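Subject: Re: [household-list] Folding on a big table
Date: July 23, 2025

Hello all,

Sorry to be slow in answering this one, I kept meaning to sit down with a cup of tea and do it properly.

On the list it was written:

> We have finally cleared the big table at Zasar and I want to use
> it for folding instead of doing it all on my knee. Do you put a
> cloth down first? And how do you get a large piece flat without
> walking round and round the table? I have 20 things in the basket
> and no patience left.

I do like a cloth, yes. Ours is a plain cream one, and it has been on and off that table since April. A bare top is perfectly all right for T-shirts, but anything with a bit of a weave to it seems to sit better on fabric, and you don't get it sliding away from you when you reach across. Smooth the cloth with your forearm before you start - the old fold lines won't matter, but a ridge will.

As for getting it flat, I take hold of one corner, the nearest one, and let the rest lie where it falls. Then I draw that corner gently towards me until the long edge runs straight, and only after that do I bother with the creases.

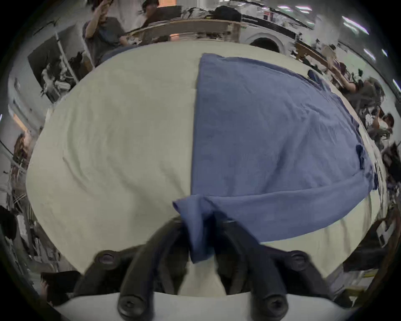
Blue on cream, held by the near corner.

T-shirts I treat differently, and I'm sure some of you will disagree (you did last time, and very nicely too!). I bring the shirt right up to the near edge of the table and take it by both sides at once, left and right together, so that it doesn't twist while I am sorting it out. The green table near the washing machine is the one I use for this.

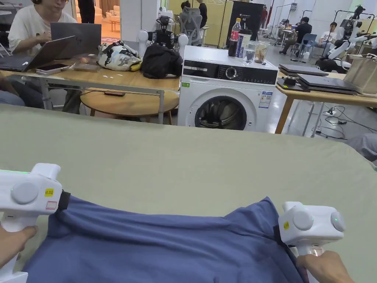

Should I turn a T-shirt the right way out before folding it or before washing it?
Before folding. Washing it inside out is kinder to any print on the front.

One more thing, as you mentioned the basket. I used to tip the whole lot out on the table and then had nowhere left to fold. Now I lift out one piece at a time and put the finished pile on a chair, and I get on much better.

Do write and say how you get on with yours.

Warm wishes from all of us at Dridon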